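Huvgate, day 3

Print this page | E-mail this page

Third morning of the smuggling trial and I have already used up one biro. The charge sheet says 462 kilos of something that was declared as bathroom tiles, on its way from Borno to a warehouse rented by Mudent, a firm with a letterhead and, so far as the court can establish, no staff. The tiles were very heavy, the customs man said. He was asked how heavy. He said he would have to look it up, and we all waited while he did.

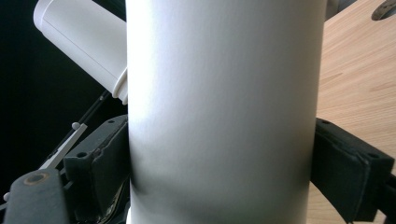

Customs evidence took us up to lunch. The defence wanted to know why only 32 crates were opened out of 200, and the customs man said that by then they had got the general idea. I spent the break trying to draw the route on the back of my notes and gave up somewhere past the second border. What I needed was a big white cylinder of a thing like that one, matt and a bit wrinkled, so I could go round and round it with a pen, as the money seems to have done. It left Mudent, went to Nazari, came back to Mudent as a loan, and then turned up as a consultancy fee. I have never been consulted about anything for that kind of sum.

The afternoon was phone records. Every call lasted less than a minute and every text said "ok". The prosecutor read them all out – ok, ok, ok – in the voice of somebody doing Shakespeare. One juror wrote down each one. I would like to see that notebook. 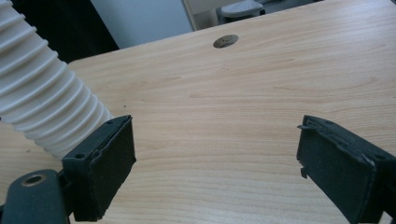 Then the Nazari accounts, which were kept in pencil. The bookkeeper's statement says this was to save on ink. The judge took off his glasses at that point and rubbed his eyes for quite a while, and we rose early, just before four.

Missed the good bus. Soup for tea. Tomorrow it's the lorry driver, who thought he was carrying taps.

Comments (3)

tilegrout: Pencil! My old boss did that too. He's in Spain now.

marrow_and_son: How long is this one meant to last? The last trial went on till June.

backbencher: Taps are lighter than tiles, surely he'd have noticed on the hills.

Contact | Copyright the author, all entries | Back to top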